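From: Edivaldo Rezende
To: Gunilent small guesthouses list
Date: 6 March 2020
Subject: Re: [gunilent] corner showers in tiny bathrooms

Hi Quintana,

> We've got 2 upstairs bathrooms to redo before July and hardly
> any floor to play with. My builder wants to put in a plain
> square cubicle. Did anybody go for a curved one, and do you
> regret it? Also, where do you all put the wastebasket?

No regrets at all! I was dead set on square as well, until I stood in the showroom at Varkach and walked into the corner of one (hip height, it hurt). With the quarter-round you get past it to the toilet without turning sideways, and the glass slides, so there's no door swinging out at you. Ours has the curved panels in silver frames and a white tray with a lip you step over.

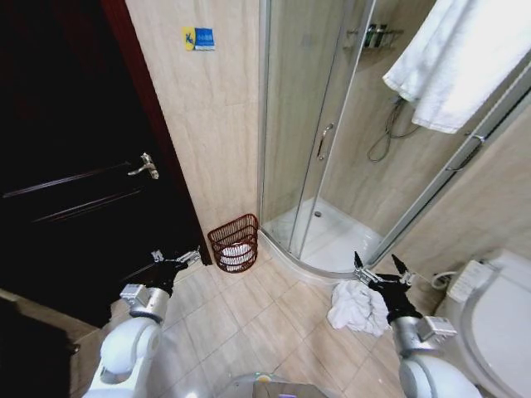 As for the wastebasket, mine is a wicker one and it lives in the corner between the back wall and the shower. I put a white liner in it. Guests find it there, and it stays out from under the door — our bathroom doors open in, and I'd been kicking the old one for years.

Two things I'd pass on to your builder. Ask for a proper rack up on the shower wall, or every bottle ends up on the tray by the drain. And people WILL hang their towels over the top of the glass whatever rail you give them, so make sure the thing is fixed solidly.

The tray at Varkach cost me 323 and the fitter needed 5 days, tiles included. We laid the floor tiles on the diagonal, which meant more cutting and a bit of grumbling from him, but I like it.

If you're ever over Nendthorpe way, come and see room 63 for yourself.

Edivaldo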